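Karnitz opens hand-guided training cell for computer repair and reuse

HUVHAM, February 20, 2024 — Karnitz, which refurbishes used office computers, has opened a training cell where repair technicians teach a robot arm to take desktop machines apart and put them back together. The technicians do the teaching themselves, either by moving the arm by hand or by steering it from a seat a few steps away. They do not write code.

The cell is at the company's Huvham workshop and was built with Standora, which supplies the control software. Work on it began in August. It has been in daily use for the past 6 weeks, and the two companies have agreed to run it until the end of the year before deciding whether to build a second.

Karnitz takes in desktop computers from councils, colleges and firms that are replacing their equipment. Each one has to be opened, checked and cleaned, and many need parts moved from one machine to another. The models change from one delivery to the next. Until now that variety has ruled out ordinary automation, where an engineer sets every position in advance and the job then stays the same for months.

"A robot programmer would need to come back every time we had a different case on the bench," said Annick Pruvost, who leads the workshop. "Our technicians already know how a memory module should feel when it goes in. We wanted a way for them to pass that on without having to learn a second trade."

There are two ways of giving a lesson. In the first, the technician holds the arm near the wrist and leads it through the movement, while the controller keeps the arm light enough to push with one hand. This is used for larger movements such as reaching over the case, lining up with a drive bay or carrying a part across from the tray.

In the second, the technician sits at a desk with a small hand controller and a screen. The arm copies the movement of the hand at a reduced scale, so that a shift of a centimetre at the desk becomes a few millimetres at the bench. Remote control is used for the close work — seating a processor, pressing a memory module into its slot, lifting a card straight up — because a hand on the arm tends to get in the way of the view.

Each task is shown 15 times, with the case moved slightly between one showing and the next. The software keeps the path of the arm, the opening of the gripper and the force met along the way. A technician then goes through the recordings and throws out any that went wrong. A full lesson, including this check, takes about two hours.

The first set of lessons covers 5 tasks: fitting and removing memory, placing the processor, removing an expansion card, sliding a hard drive in its caddy into the cage, and releasing the power supply. Cables are not included. They are still unplugged and reconnected by a person, and Karnitz has no plans to change this in the current phase.

Parts for each lesson are laid out in a fixture tray beside the computer, so that the arm always begins from a known place. The trays were designed by Bodin, a small toolmaking firm, and can be swapped when the model changes.

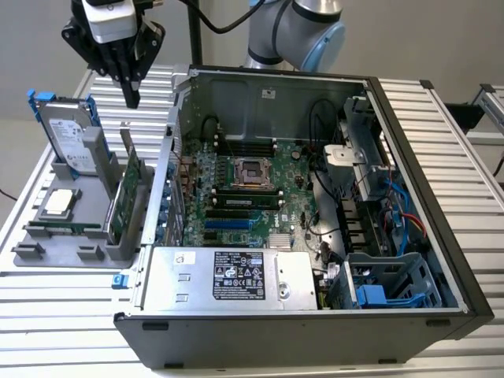

The training cell at Huvham, with a desktop case open on the bench and parts set out in the fixture tray. Photo: Karnitz

All 16 technicians at Huvham will be offered time in the cell by the summer. The introduction lasts one day and covers safe working near the arm, both ways of giving a lesson, and how to stop and restart a recording. No earlier experience with robots is asked for. Those who have been through it so far came from the repair benches and from goods-in.

Karnitz said the arm would not be put on customer orders during this phase. Every computer used in the cell is a scrap unit kept for practice, and some have now been taken apart and rebuilt many times.

"Steering it from the desk was harder than I expected for the first hour," Pruvost said. "You press a bit too much, or you come in at an angle. Then you slow down and it gets easier. The recordings from the second morning were much cleaner than the ones from the first."

Standora will use the results to improve how its software deals with parts that need a firm push at the end of a movement. Recordings made in the cell remain the property of Karnitz, and technicians are not named in them.

Visits for trade customers and training providers can be arranged through the Huvham workshop office.

About Karnitz
Karnitz collects, repairs and resells used office computers. It works from a single site in Huvham.

ENDS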